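Sudow adopts revised ventilation rules for small apartments

The Sudow building department will apply new ventilation requirements to apartments under 1310 square feet starting in April, following a vote on Monday to amend the residential mechanical code. The change covers new construction and any renovation in which the kitchen exhaust, the bathroom exhaust or the air handler is replaced. Repairs that use a like-for-like fan motor are exempt.

Under the current code, an apartment can meet the whole-unit ventilation rate with a bathroom fan wired to run continuously. The amended text requires a balanced supply and exhaust, measured at the grilles after installation, with the two flows within 10 percent of each other. The measurement has to be made with interior doors closed and the kitchen exhaust off. A second reading is taken with the kitchen exhaust at its lowest listed speed.
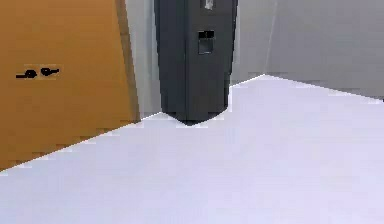

The department began work on the amendment after a survey of 153 occupied units in Sudow and the neighboring Gisumach district. Flow at the bathroom grille was below the design value in more than half of them. The survey report attributes most of the shortfall to crushed flexible duct, dirty backdraft dampers and fans set to a lower speed than the one shown on the permit drawings. Bedrooms with the door shut had the highest overnight carbon dioxide readings, in several cases well above 2000 parts per million by 5 a.m.

"The fans were running. The air was coming from the corridor and the wall cavities, and very little of it was reaching the bedrooms," said Taha Radwan, the department's senior mechanical reviewer. He said the readings did not correlate with the age of the building as closely as the reviewers had expected, and that two of the worst results came from units finished within the past three years.

Bedrooms must now have either a dedicated supply grille or a transfer path sized for a pressure drop of no more than 2.5 pascals. A door undercut may count toward the transfer path, but only the clear height above the finished floor covering is included. Drawings that show the undercut measured from the subfloor will be returned.

The amendment sets no requirement for heat recovery. An earlier draft did, and was changed after contractors objected to the ceiling depth needed for the ductwork in older masonry buildings. Owners who install heat recovery voluntarily can apply for a reduced permit fee, provided the unit's core can be removed for cleaning without taking down a fixed ceiling panel.

Equipment supplier Bouazza, which distributes the Climutau line of wall-mounted ventilation units in the region, said it expects the cost of compliance in a typical two-bedroom apartment to start at $1299 for equipment, before duct and labor. The department has not published its own estimate. It says cost will depend mainly on whether an existing exterior penetration can be reused. 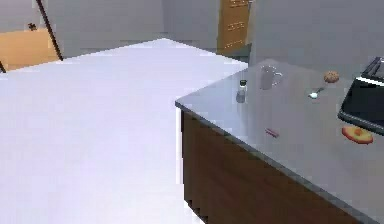
Rendering of a kitchen with a white countertop and a gray-topped island.

Kitchen exhaust is treated separately. Recirculating hoods will still be permitted over electric cooking appliances, with the unit-wide exhaust rate increased by 25 cubic feet per minute to compensate. Over gas appliances the hood must discharge outdoors. Downdraft exhaust is allowed at both perimeter and island locations if the manufacturer's listed flow is met with the installed duct length, counting each elbow at its equivalent straight length.

Test results are to be filed on a revised form, which replaces the two-page checklist now in use. The form asks for the instrument model, its last calibration date, and the indoor and outdoor temperatures at the time of the reading. Flow hoods and powered flow meters are both accepted. Vane anemometer traverses are not accepted for grilles smaller than 6 inches on a side.

Permit applications received before the effective date will be reviewed under the existing code if work starts within 180 days. Gisumach has its own mechanical code and is not bound by the vote. Its inspection office said it is reviewing the Sudow text and has not scheduled a hearing.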